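**Bimanual bag-packing demos: discard the ones with fumbled grasps?**

**Amândio Rocha**

We have 456 teleoperated demonstrations of putting toys into a soft tote with two arms. Training is behavior cloning, three camera views, joint positions as actions. Almost a third of the episodes contain at least one missed grasp followed by a retry. Should I drop those before training? The policy from the full set tends to hover over the bag and stall.

**Clakel**

Drop them. Bad data in, bad policy out.

**Fernanda Godinho**

I would keep most of them. A retry that ends well shows the policy how to get back from a state it will reach on its own. Cut the episodes where the operator gives up, and trim long pauses. Hovering usually comes from pauses: if the arms sit still for 5 seconds while the operator thinks, the model learns to sit still too.

Filter on joint velocity with both grippers unchanged, then check a sample by eye before deleting anything. On our Tesia set that removed 3702 frames and no whole episodes.
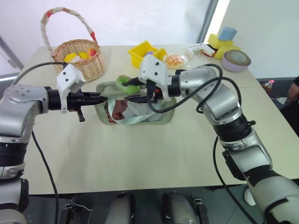
Also look at how your operators use the second arm. If one person always steadies the bag on the left and another switches sides, the demonstrations disagree at the same observation, and a plain regression loss will average them. Either fix the convention in the operator notes or use a policy head that can represent both — diffusion or action chunking with a latent. I would fix the convention first. It costs less.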